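Socorro Londoño has looked after the arm at Corkatby for three years, and she talks about it the way some people talk about an old boiler. "You get to know its moods," she says, pouring me a second cup of tea I hadn't asked for (but was very glad of).

Her mornings start at the base plate. She checks the bolts, then sends the arm home and lets it run 60 slow moves before anyone asks it to pick up so much as an apple. "If the wrist is going to sulk, it sulks early."

The fingers are her real worry. Last June they began closing a touch to one side, and she spent 3 days blaming the software before Berwyn Gwilliam suggested she try the zero point again. "He was right, bless him, and I've told him so, once!"

These days every change goes into the simulator first, table and all.
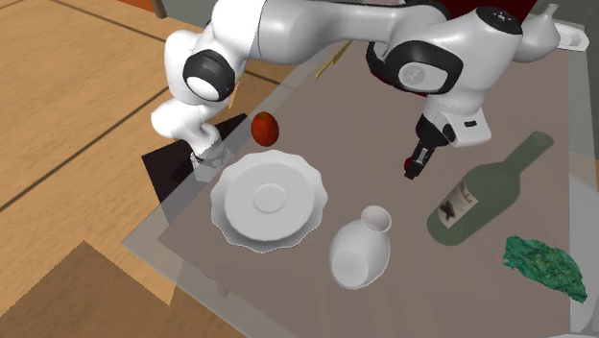
The simulated arm over its table, gripper pointing down between the plate and the bottle.

"Bottles on their sides are the devil," she says, and reaches for the biscuits.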